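Plate Waste in a Student Canteen: Does Portion Size or Plate Size Matter More?

Project report, second-year module in Food and Society
April 2, 2025

1. Background

The canteen at the Kirkero building serves lunch and an afternoon bread counter. Last year the kitchen changed its plates when the old ones wore out, and the new ones were slightly smaller. The kitchen manager thought less food was coming back as a result, but no records had been kept. Our project set out to measure how much food is left on plates and to see whether the size of the plate or the size of the serving has more to do with it.

Earlier studies on this subject do not agree. Several report that people take less when the plate is smaller. Others find that people go back for more and the total comes out the same. Most of them look at buffets, where diners serve themselves. Our canteen is mixed: hot meals are served by staff and bread is self-service.
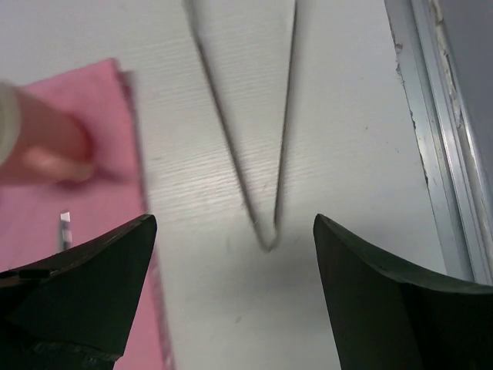 Food and Society Group | Bornel College

2. Method

We collected leftovers over nine lunch services in the Kirkero canteen. Trays were returned to the usual hatch, where one of us scraped the plates into buckets sorted by type: bread and pastry, hot main, vegetables and salad. Each bucket was weighed at the end of service on the kitchen scale. Drinks, peel, bones and napkins were left out.

In total we recorded 1,062 returned plates. On some services the kitchen used the new plates, and on others it brought back what remained of the old ones. Serving staff were asked to keep to the normal ladle on the first part of the trial and to use a smaller one on the second part. Diners were told by a notice at the till that waste was being measured, but the notice did not mention plates or ladles.

We also held 12 short interviews with diners after they had finished eating. The questions were about how hungry they had been, whether they had got what they expected, and why they had left anything. Notes were taken by hand and typed up the same evening.

One service had to be repeated. The dishwasher broke down and lunch was served on paper plates, which bend and are a different size again. The figures from that day were thrown out.

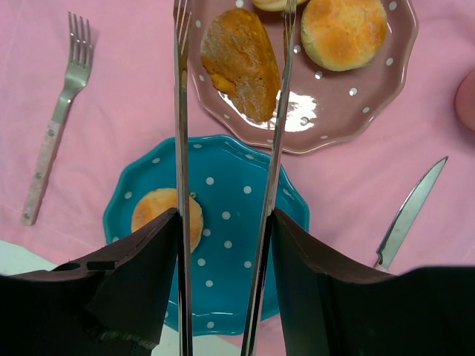 Damián Trujillo

3. Results

Serving size made the clearer difference. With the smaller ladle, the bucket for hot mains was lighter on every service, whichever plates were in use. Vegetables followed the same pattern, though less strongly. Very few diners asked for a second helping, and those who did mostly finished it.

Plate size made little difference to the hot food. This makes sense to us, as the staff fill the ladle in the same way whatever they are serving on to. For bread and pastry, where people help themselves, the smaller plates did seem to matter. Diners with the larger plates took more pieces and left more of them half eaten. The gap was small, and on one service it went the other way.

The interviews gave some reasons that the weights could not. Several people said they took extra bread because the queue was long and they did not want to come back. Two said they always left the potatoes. One diner said she had no idea the plates had ever changed.
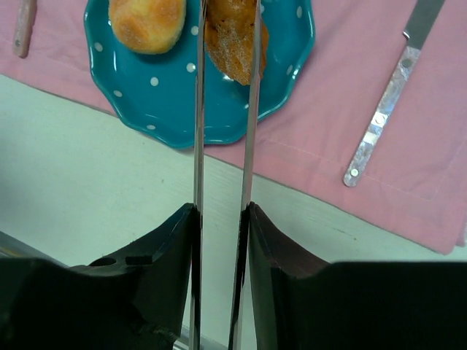 Student Projects – Food and Catering

4. Discussion

The main weakness is the menu. It changed each day, and a fish day cannot fairly be set against a pasta day. We tried to pair similar meals, but the kitchen buys from Estrella and plans around what is delivered, so the pairs were not always close. A longer trial covering two full menu cycles would deal with most of this.

The second weakness is the notice at the till. It is possible that people ate more of their food simply because they knew it would be weighed. My supervisor, Shahram Nouri, suggested running a few services with no notice at all, but the college's ethics form did not allow for it in the time we had.

There is also the question of where the leftover bread goes. Whole rolls that have been on a plate must be thrown away, while those left on the counter can be sold the next morning. Moving the bread to the end of the line, after the hot food, might mean that people judge better how much they want. We did not test this.

5. Recommendations

The kitchen should keep the smaller ladle and tell diners that seconds are free. The old plates are not worth replacing for the hot counter. At the bread counter, small plates should be kept next to the baskets and the large ones moved away. The weighing should be done again in the autumn, using the record sheets in Appendix A.

6. Thanks

Thanks to the kitchen staff at Kirkero, who put up with us standing at the hatch during their busiest hour, and to Drakeck for the loan of the second scale. The full tables are in Appendix B. Interview notes are kept by the group and can be read on request.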